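Porov arm: questions we keep getting

What is Porov?
A secondhand robot arm that Vasanthi Annamalai and I are teaching to tidy a play kitchen in the Cokcombe shared workshop. It has been learning since December. So have we.

Why toy food?
Real bananas go off, and the workshop has rules about that.

How much has it cost?
Over $3,730, if you leave out the coffee. A person could be paid to put away quite a lot of fruit for that.

Is it fast?
It is not. Our speed cap is 10 percent until Fergus Gourlay signs off on the stop button.

What is the hardest thing to pick up?
The strawberry. It is small, shiny and apparently has plans of its own.

What's on the table at the moment?
A fairly typical lunch.

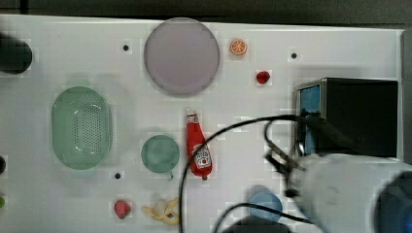 Porov's gripper, the colander, the ketchup and the strawberry in question.

Will you tidy up the cable?
It's on the list. The list is long.

Can I come and watch?
Wednesday evenings, bench 3. Bring something to read.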